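Bench tips - sorting line, Wirano floor

Before your shift
Sleeves up, rings off. Drink down, away from the arms. We run almost 2,000 pieces a week now and a wet cloth stops evrything.

Talking to the new folks
Folding used to be the job. Now it's showing the gripper how, then checking. Different kind of tired - wrists fine, eyes sore. Swap seats at 40 minutes. Ask Nisha Negi for the rota.

Picking up soft stuff
Socks first, they're forgiving. Grab the bunched part, let the cuff hang. Crinkly packets from the side, slow. Keep the cable under your hand so it dosn't snag.
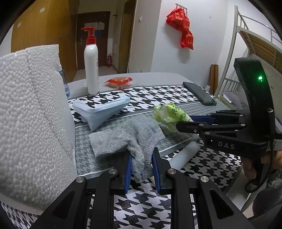
End of shift
Wipe pads, dry cloth only. Handles back on the Pladum rack. Sore thumb? Write it down, same day.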